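**Can a machine fold my laundry yet, or is it still all demos?**

**gridleyhouse** – December 2025

I run laundry for a 39-bed guesthouse. Sheets go out, but towels and staff shirts are done here by hand. A rep from Mendale wants us to take a folding unit on a one-year lease. Is anyone using one for real work?

**pressroom_ed**

We had a Mendale at the shop from March on. It folds towels fine. Shirts have to be clipped in by a person, one at a time, and by then I could have folded it myself. We sent it back.

**tansy44**

> by then I could have folded it myself

One shirt, sure. We put 600 pieces through a Bosman on a busy day and my wrists don't hurt anymore. Clipping is easier than folding.

**pressroom_ed**

Your 600 are all the same polo. Mine are whatever comes over the counter.

**tansy44**

Fair. Mixed loads do jam it.

**lowbench**

I'd wait. The clip-feed machines are a dead end. The newer work is on arms that learn from people doing the job with hand-held grippers, and a flat T-shirt on a table is the usual place to start.

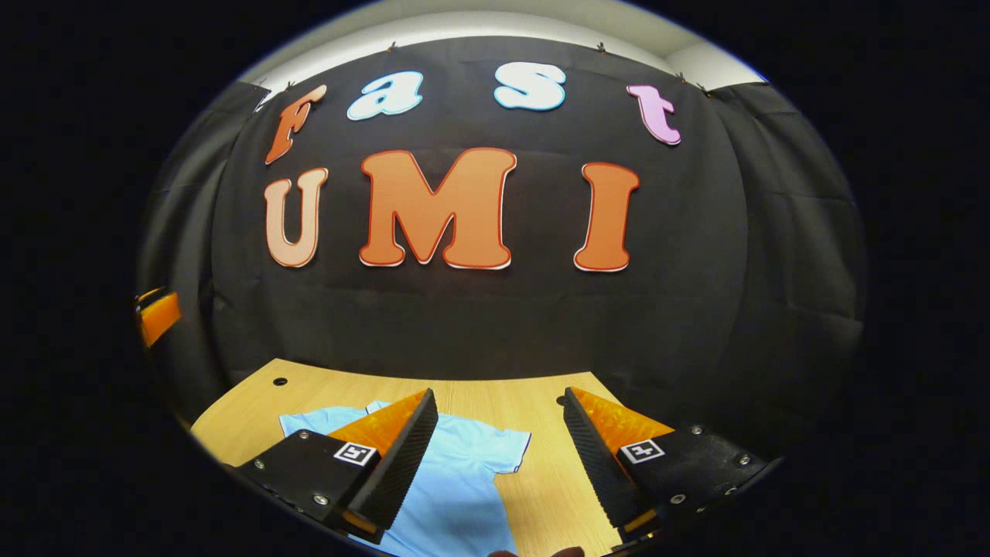 Can any of these take a shirt out of a full basket and fold it with no help? A few research arms can, slowly, and they still drop or bunch enough of them that a person has to stay close by.

**pressroom_ed**

So, a dead end and a slow start. I'll keep my table.

**lowbench**

Slow is OK if it runs overnight. Irov quotes 50 shirts a shift for their test unit.

**tansy44**

50 a shift is nothing. I do 126 before lunch.

**gridleyhouse**

Thanks, all. Our towels are one size, so I may ask Mendale for a month's trial on those only – shirts stay by hand. Does the Clustus feeder fit the Mendale, or do I need theirs?

**pressroom_ed**

It fits, but you need the long bracket. Order it with the feeder.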